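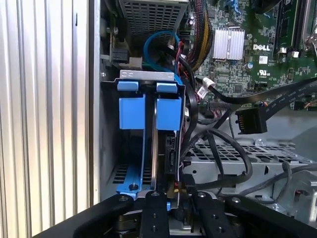
## Pulling drives with the arm: what we learned the expensive way

The Pludbridge bench strips old Dell desktops for parts, and for most of November it did so beautifully. Then it pulled a blue carrier with the SATA plug still on, and took the plug's plastic tongue along as a souvenir. The drive was fine. The connector was not, and neither was my afternoon.

The log called it "Certon fault 29: grip nominal". Lovely. The grip was nominal the whole way to the bin.

A few habits we've picked up:

- **Unplug by hand, both leads.** Data and power. The arm can't tell a snug carrier from a tethered one, and it will win either way.
- **Squeeze the blue tabs before you lift.** If they don't spring back when let go, do that drive yourself.
- **Tuck dangling ribbon out of the finger path.** Masking tape is fine. Gaffer tape leaves goo on everything, including the fingers.
- **Set the pull limit low.** Ours shipped at 122, a fair setting for removing fence posts. Start at 29 and creep up.
- **Wall power off, cord out.** Then hold the case's power button for a few seconds. Standby light out? Carry on.
- **Know where the stop button is.** Ours was behind the kettle. It has since been moved, and so has the kettle.

If it jams mid-lift, hit stop and leave your fingers out of the cage. The fingers on the arm are replaceable: Florkmont sells them in packs of 2, part 281, in any colour you like so long as it's black.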